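Rancombe Allotments – Frequently Asked Questions
Last updated 2024-01-02

How do I apply for a plot?
Fill in the form at the site office or write to Oisín Egan, the plots secretary. New plots are let in December, when the old leases run out.

How big are the plots?
There are two sizes, half and full. Half plots are usually let first to people who have not grown vegetables before. 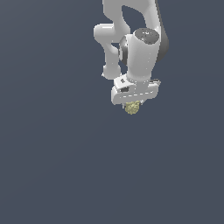
White arm against a plain gray background.

Can I put up a shed?
Yes, one per plot. Keep it three feet back from the path – the mower needs the room.

What grows well on the site?
The soil is heavy clay. Cabbage, leeks and potatoes do well. Carrots tend to fork unless you dig in sand first.

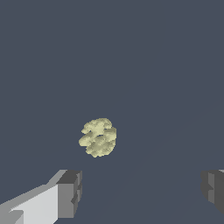 Water and Keys

When is the water on?
From the last frost until the end of fall. The tanks by the Jacquet gate are filled first, so try those if your own tap is slow.

What is the gate code?
Each tenant gets a code with the lease. If you lose it, call the office on extension 2525. Please don't pass it on to visitors.

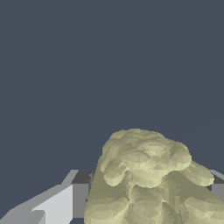 How do I give up my plot?
Send a short note to the office four weeks before you want to leave. Clear any glass, wire and plastic, and hand back your shed key. Plants can stay in the ground for the next tenant.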